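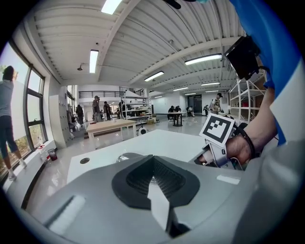

STELLSIDE SITE GUIDE | SECTION 3: BACKGROUND QUESTIONS

3.1 Before you start

You need a Stellside login with Site Editor rights, the site code from your welcome letter, and one cup of coffee. The form builder saves every 60 seconds. Work done in second 59 is between you and your conscience.

Set up the background questions before the first participant is enrolled. Changing them later is possible in the same way that moving a bathtub is possible.

3.2 Adding the question set

1. Open Forms and choose New Set.
2. Pick Household and Background. Do not pick Household and Background (Old). It is kept for the Masalbridge sites, who know what they did.
3. Type your site code. Capital letters only.
4. Turn on the items your protocol asks for: race and ethnicity, language spoken at home, zip code, insurance, work outside the home.
5. Set race and ethnicity to Select All That Apply. The default is Select One, and we have been promised a fix since March.
6. Add Prefer Not to Answer to every item. Stellside stores it apart from a blank, and your statistician will want to know which is which.
7. Press Save, then press Publish. Save alone does nothing a participant can see.

Note: Income is asked in bands. If your bands leave a gap, as one Borton site managed between "under" and "over," people whose income falls in the gap will phone you.

3.3 Languages

Translations come from the Tamihana library. Tick each language your clinic serves, then open Preview and have a fluent reader go through all of it, buttons included. Staff who took two years of the language in high school are not fluent readers, however keen.

Caution: Unticking a language after publishing hides every unfinished form in that language. The forms are not deleted. It will feel as if they were.
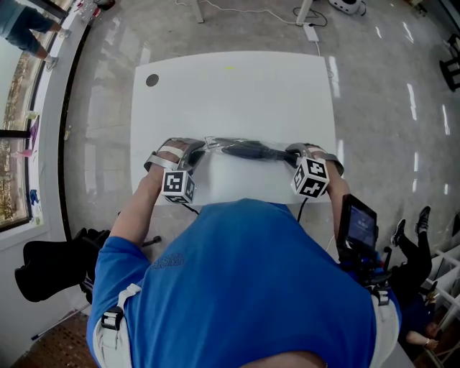
Long item in clear plastic wrapping, on a white table.

3.4 Test records

1. Enroll a test participant with the ID prefix TEST.
2. Answer every question, including the dull ones.
3. Enroll a second one who skips everything.
4. Run the Completeness Report. The first record should show 100 and the second 0. Any other result means an item is set to Hidden.
5. Delete both records before going live. One site kept a TEST participant aged 70 through two interim reports, in excellent health throughout.

3.5 Limits

A site can hold 2,000 participant records. At nearly that number a yellow banner appears, and closing the banner does not raise the limit. Request more space under Account, Storage, and allow 3 working days.

For zip codes that lose their leading zero on export, see Section 4.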